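Print this entry
E-mail this entry
Last updated: 2020-02-01

Slept badly and was up before it got light, so I decided to do the bedroom first and get it over with. It has needed doing since November. I keep shutting the door on it and going to sit in the kitchen.

Coffee, toast, then opened the window for fifteen minutes. Too cold to leave it longer. The radiator under it has been knocking again at night, and Dilwyn says to bleed it, but I can't find the key and he can't find his. I'll look in the hardware store when I go for light bulbs.

Started with the floor. Two bags of things to give away: the gray coat, the boots that never fit right, some sweaters of Mother's that I have been moving from one closet to another for years without wearing. I kept the green one. Also found the missing library book, which was under the bed toward the wall, and the charger I accused Tomos of taking. I will have to tell him. He was decent about it at the time and bought me a new one, so now we have two.

The vacuum lost suction halfway across the rug. I took it apart on newspaper in the hall and there was a sock in the hose. It works fine now. I have been thinking of replacing it since last summer, so that is some money saved. Emptied it outside and the wind brought half of it back at me.
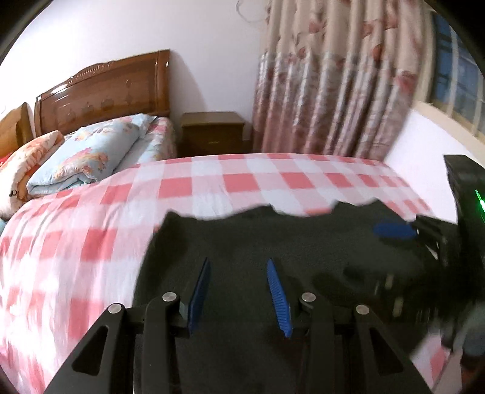

Bedding took up the rest of the morning. I have never been good at it. Mother could make a bed while holding a conversation and have it done before you'd finished your sentence, and I still go back and forth from one side to the other pulling at it. I like the pink and white checkered sheet for this, though, since the checks show me right away when it's on crooked and I can pull until the lines run straight. The floral one is softer and paler and I can never tell if I've got it straight or not. I ought to buy another check, maybe in blue, if they still make them. Sayaka got hers at a closing-down sale and I should ask if there was anything left.

After that I did the headboard. It's a heavy old thing, glossy brown, and the beaded band along the top holds dust no matter what I use on it. A cloth just slides over. Today I tried an old soft toothbrush and went along it a bit at a time, then the little rounded carvings in the middle, then a dry cloth over the whole rail. It took longer than I meant it to and my knees hurt, but it was worth doing. I used no polish. The last time I put polish on it the room smelled for a week and I woke up with a headache.

Lunch was the rest of the soup. Sayaka Matsuda called while I was eating and we talked for most of an hour. She is moving into her new apartment at the end of the month and wants help packing the kitchen. I said yes to two evenings. She has four sets of dishes and says she is only taking one, but I have heard that before. Iestyn has offered his van if it passes inspection. She asked if I had spare boxes and I said I would look.

I did look, and there are plenty, all behind the water heater, most of them with old tape on. Flattened them and tied them up with string. One still had wrapping paper and a Christmas card from the Edwards family in it, unopened. I have no idea what year. It had a nice letter inside about their trip to the lake. I suppose I should write back, but I don't know how to start that letter.

Took the bags to the donation place before it closed. The man at the counter didn't want the boots and I brought them home again. Light bulbs were on sale. They were out of radiator keys - more next week, the girl said.

Gas bill came, 187 dollars. Last winter we never paid that much. I turned the thermostat down two degrees and put on the green sweater.

Tomos is home late tonight. There is chicken for him in the oven, and I told him about the charger by text so I wouldn't have to see his face. He wrote back "I knew it." Going to bed early with the library book. I owe them a fine for it anyway, so I may as well finish it.

4 comments
15 shares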